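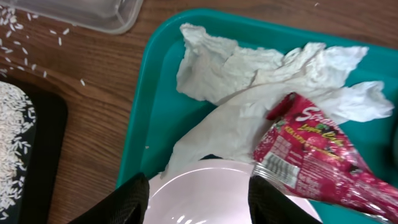
What changes for households when the Wostis food waste round starts in November?
Uncooked and cooked food will go into a separate lidded caddy, collected weekly, while the general waste bin moves to a fortnightly collection.

The new round covers 496 addresses in the old town and along Kang Road. It replaces the mixed collection that has served the same streets under the present contract. Crews will begin at 6.30 in the morning, and caddies should be at the kerb before then. Flats with a shared bin store will use a communal container and need not put anything out.

Accepted material includes bread, rice, pasta, meat, fish, bones, dairy products, fruit and vegetable peelings, tea bags and coffee grounds. Dry goods such as grain, flour and pulses may go in loose, without packaging. Liquids, cooking oil, garden waste and pet litter are excluded. A caddy containing any of these will be left with a tag stating the reason, and will be emptied on the next round if the item has been removed.

Each household will receive a kitchen caddy, a larger kerbside caddy with a locking handle, and one roll of paper liners. Further liners can be collected from the library desk. Newspaper is an acceptable substitute. Plastic bags are not, including those marked as compostable, as the screening equipment removes all film at the first stage.

The material will be taken to the Ollevel digestion plant, where it is shredded, heated and held in sealed tanks. Gas from the tanks runs a generator on the site. The remaining solids are spread on farmland under the plant's existing permit. The site has been in municipal use since 1907, first as a gasworks and later as a depot, and the brick weighbridge office is still in service.

"Starchy food is heavy once it takes up water, and it makes up a large part of what we lift," said Aniela Wróbel, collections manager for the round. "Taking it out of the general bin changes the vehicle loading, so the routes have been redrawn."

Guangming Su, process engineer at Ollevel, said dry grain posed no difficulty for the plant provided it arrived mixed with other food. Large single loads, such as clearances from shops, must be booked in separately so that the feed to the tanks can be adjusted.

Three streets with restricted access, Tanner's Steps, Well Lane and Chapel Rise, will be served by a smaller vehicle in the afternoon. Residents there will receive a separate timetable with their caddies. Missed collections should be reported by noon on the following working day.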